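Quick one today, lunch break's almost over.

So the Juhl record finally showed up. The one I've been whining about since February. Piano, upright bass, a guy with brushes, and that's the whole band. Recorded live at some little hall in Eltville and you can hear chairs creaking all over side one. Love it. Could do without the cougher on track two but fine.

They only pressed 566 copies. Mine is missing the insert, which bugs me more than it should. Dale Lavoie has his insert. Dale has mentioned this 3 times.

Anyway. Side one is mostly ballads, slow ones, the kind where you get up to check if the needle's stuck. The second tune is called Dinderville and I've played it every night this week. Starts with just bass. Long stretch of just bass. Then the piano comes in real low, left hand only, and doesnt resolve anything for what feels like a week. My wife asked if it was going to turn into a song. It does! Give it time.

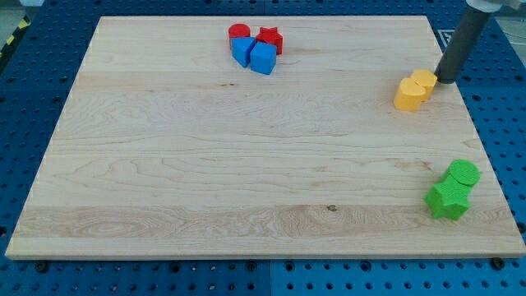
Pale wood, knot and all.

Side two is where they loosen up. There's a blues that goes on way too long, and a fast waltz called Grukmont that I'd put up against anything I've bought in the last few years. The drummer drops out for a whole chorus and you don't notice until he's back. I had to go back and listen for it. Then the bass solo, then a big messy ending where somebody's clearly a bar ahead of everybody else. They left it in. Good.

Complaints: the fade on the last track. Who fades a live record?? You can hear the clapping just start and then it's gone. Also the vinyl is noisy in the first minute of each side, mine is anyway. Dale says his is quiet. Of course it is.

There's talk of a second pressing, 1,000 or maybe 2,000, depends who you ask at the label. If you see one get it. Don't pay the silly prices people want for the first run, its the same music.

Next time I want to get into the older Juhl trio stuff, the one with the organ, if I can find where I put it. Might be in the box under the stairs.

OK back to work.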